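October 9, 2021

I could not sleep after the meeting, so I write while it is still fresh in my head. My tea is cold already.

The hall in Pistham was fuller than I expected. Chairs were put out in rows with a big space between them because of the virus, and many people had to stand along the wall with their masks on. The subject was the survey which the town ordered in the winter and received in January, and which the council then kept to itself for most of the year. They sent the form to 3,000 households and a little more than 2,000 answered. For a town like ours this is a lot. I remember filling mine at this same table, with the dictionary beside me for the word "grievance".

The question everybody came for was number 14: if you had a complaint about a police officer, do you believe it would be handled fairly? In the whole town, more people said yes than no. But when they separated the answers by neighbourhood, Clotow came out almost upside down. In Clotow most people said no, and those who were born in another country said no most of all. I live in Clotow and I was born in another country, so I suppose I am inside that number.

The man from the police service spoke first. He was polite. He explained that they received 190 complaints in five years and that nearly all were "resolved informally". A woman in front of me laughed, not loudly. He then said that this is a sign of good relations. I wrote it down on the back of the agenda to be sure I had understood him properly, and I had.

I don't think he was lying. I think he looks at the number from his side of the desk. From the other side, informally means that someone telephones you at dinner time and asks if you really want to continue. That is what happened to me in the year of the bicycle, and I said no, I don't want to continue, because I was waiting for my papers and I was afraid of every envelope. So I am maybe also inside his number, as one of the resolved.

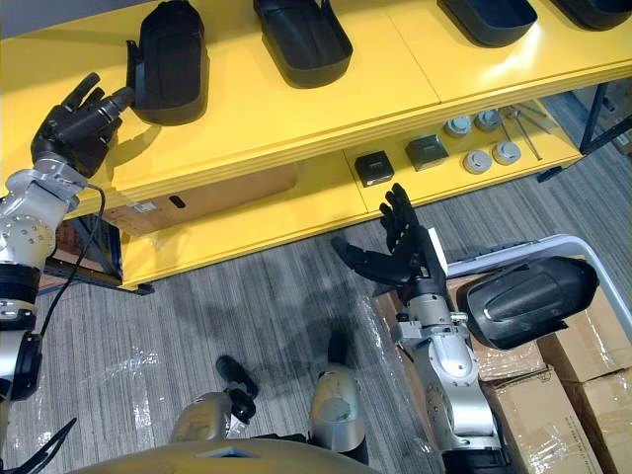

My neighbour from across the landing sees it differently, and she told me so all the way home. She said that a survey asks people what they feel, and what people feel comes from the television, and that in her thirty years here no officer was ever rude to her, so what do I want them to do, apologise for the news? I answered that thirty years with no problem is her experience and it is a true one, but she also never had to spell her name three times at a counter. She said that her name is difficult too. This is so, and we both laughed, and for one block we talked about her knee.

Afterwards I thought of better answers, as I always do. The survey did ask about experience. Question 9 asks if you were stopped in the past two years, on foot or in a car, and question 10 asks if they told you the reason. In Clotow, people were stopped more often and were told the reason less often. That is not a feeling from the television. I should have said it in the hall, when they passed the microphone along my row, but my English leaves me when there is a microphone. I passed it to the next person.

Two proposals are on the table. The first one is to have the complaints read by an office outside the police, as they do it in Obura. The second is to keep the present system and to add a "community liaison", a word I had to ask about. It seems to be a person who listens. I have nothing against a person who listens, but I would like that the person can also do something after listening.

Obura was mentioned many times, by both sides. One side says complaints went up after the change, so it failed. The other side says complaints went up, so it worked, since people finally trusted it enough to write. I find this argument very interesting, and I believe the second side more, but I noticed that I wanted to believe them before they had opened their mouths. I must be careful with that.

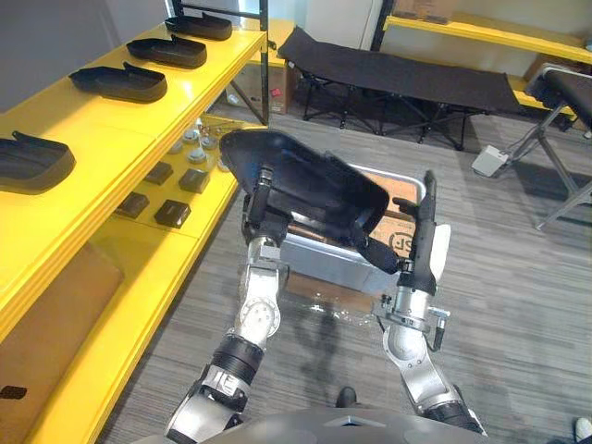

What bothers me most is the time. The council had the report in January. All spring and summer they told us that it was "under review". If the numbers had been nice, I think we would have seen them on the front page of the town bulletin by February, with a photograph of the mayor. A young man said this from the back, with less courtesy than I would use, and he got the biggest applause of the evening. The chairperson asked him to respect the rules of the meeting. He sat down at once, and I was a bit sorry for him, his ears were so red.

The written comments are open for four more weeks. You can put them on paper at the library or send them by email, and there is a limit of one page. I began mine tonight. I have three sentences, and the second is too long. I want to put the bicycle in it, with the telephone call at dinner, and to say plainly that I withdrew the complaint and why. For years I told this story as a small funny one. When I see it written it is not so funny.

I will ask my daughter to check the grammar, but not the opinion. She will say it is too soft.

To do tomorrow: print the comment form, return the chairs we borrowed, buy stamps, call about the boiler. And go across the landing with the pages for questions 9 and 10. She likes to read things for herself, and she may change her mind or she may not. She promised me plums anyway.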